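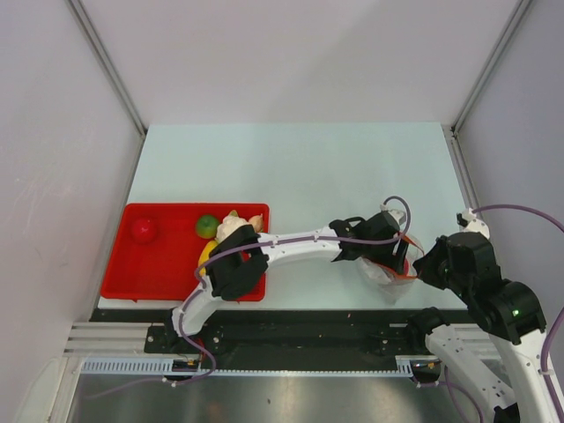 Fruit and veg in a red tray, with a see-through cup nearby.

4/6/19
By the Killness Food Desk

Why put fruit and veg in a tray? Mostly because round things roll. Put an apple on a sloping table and it will head for the floor — apples have no manners. A tray with raised sides stops all that.

Colour helps too. Green fruit shows up well against red plastic, so you can find a lime without a search party.

Don't pile everything up, though. Soft fruit at the bottom gets squashed, and then you have made jam, badly.

Contact Killness, Skumthorpe | © Killness 2019 | Back to top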